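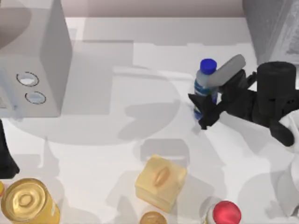 A Long Talk With the Author of the Skindivdale Books

The author of the Skindivdale novels answers the door in thick socks and has the kettle filled before I've got my coat off, which, after two trains and a very slow bus out to Endwood, makes me feel welcome right away. We had planned on an hour. It was dark when I left, and I'd eaten most of a lemon cake.

The new one, "The Ridstead Ferry," comes out in October, and it's the longest yet. "The first draft was some 700 pages," she tells me, cutting another slice (for me, I should add). "My editor was very kind about it. She said she loved every page and could I please lose a good many of them." The finished book runs to 400, and she still misses a chapter set in a salt mine, though she's hoping to turn it into a short story.

Readers who have followed the series since the beginning will want to know about the lighthouse keeper, and I did ask! She laughed and looked out at the garden for a while. "He's in it. I'm not going to say in what condition."

She was 37 when Gaillard, the small press that still publishes her, took the first book. Before that she taught school and wrote at the kitchen table, mostly before breakfast. "I had two novels in a drawer by then. They can stay in the drawer. One has a talking heron."

Does she plan ahead? "I draw the map first and then I find out who lives there. Ridstead was only a name next to a river for years, and I kept wondering who'd need to cross." She's already at work on the next one, which goes north, into the hills, and she thinks it may have wolves.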